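Flirnivville Shared Services - Facilities Support
Ticket: Tabletop waste bin, Drinbridge Building, Room 19
Reading time: 3 minutes
Status: Open, monitoring
Category: Furniture and small equipment

Summary of request

The occupants of Room 19 report that the ribbed foot piece at the base of the small lidded bin has become stiff and does not always return after it is pressed. On several mornings in March the lid remained partly raised. The requester also reports that the liner slips down inside the bin when cups are discarded with liquid still in them.

The bin is used on the table during the afternoon break and is returned to the floor beside the Sotley cabinet at the end of the day. It was supplied as a floor model. The supplier's care sheet permits tabletop use, provided that the surface is level.
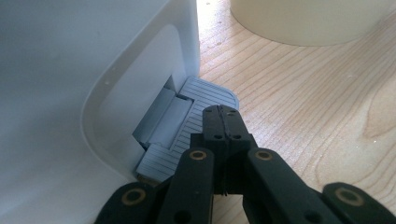
Initial assessment

The desk advised the requester to empty the bin, take out the liner and wipe the opening at the base with a damp cloth. Crumbs and dried tea are the most frequent cause of stiffness in bins of this size. The requester was asked not to use oil or spray polish, as both collect dust.

The foot piece was then to be pressed slowly 15 times with the bin held steady by its sides. The requester completed this step and reported some improvement, with a slight catch remaining near the end of the movement.

Liquids and liner

Cups are a separate matter. Fruit teas are popular in Room 19, and goji berries and slices of red jujube are commonly left in the bottom of a paper cup with a little liquid.

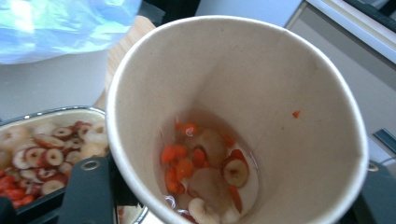

Liquid should be poured off in the pantry sink through the strainer, and the fruit placed in the bin afterward. A cup put in upright will usually tip when the next item is added, and the liquid collects at the lowest point of the bag. If the bag has a small tear, the liquid reaches the base of the bin and dries there. The requester confirmed that a sticky residue had been found under the liner during cleaning.

The liner should be folded over the rim on all sides before use. The bags currently stocked are larger than the bin requires - this is acceptable, but the spare material must be kept clear of the hinge.

Second check, 3:15 p.m.

The cleaning step was repeated with a soft brush along the ribs and into the gap at the side. The requester was asked to confirm that the foot piece lay level and was not twisted to either side.
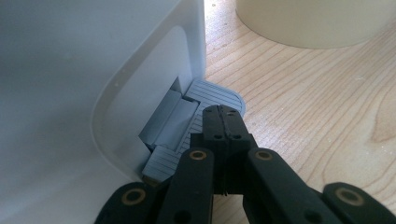

Ribbed tray and connecting tab at the base of the housing.

No replacement part has been ordered. If the catch is still present after the next full cleaning, the bin will be exchanged for one from the Venkataraman storeroom, which holds nine of the same model.

Clearing the table

Paper cups and food containers should be cleared before the table is wiped. Loose crumbs are to be gathered onto a dry cloth first. Wiping them with a wet cloth spreads the red seasoning and may leave a mark on pale wood. Containers that still hold food should be emptied into the bag with the lid fully back.
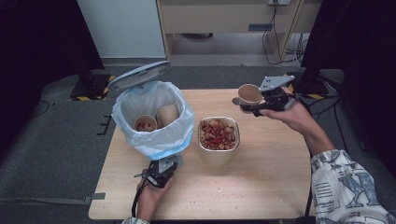
Razia Mirani replied that the larger bags have been the main difficulty on her floor as well, and asked whether the smaller size could be added to the next supply order. The request has been passed to Purchasing under a separate number.

Next action: requester to report after the next full cleaning.

Related items
Liner sizes for small and medium bins
Removing tea stains from wood-effect tables
Pantry sink strainer, Sotley Building - closed
Exchange of small equipment: how to apply

Comments (3)

deskside_4: We had the same catch in the foot piece. A dry toothbrush worked better than the cloth for us.

P. in Records: Please can the pantry strainer be put back after use? It was missing again at 9 this morning.

Anonymous: Is the exchange open to the Drinbridge annex, or only to the main building?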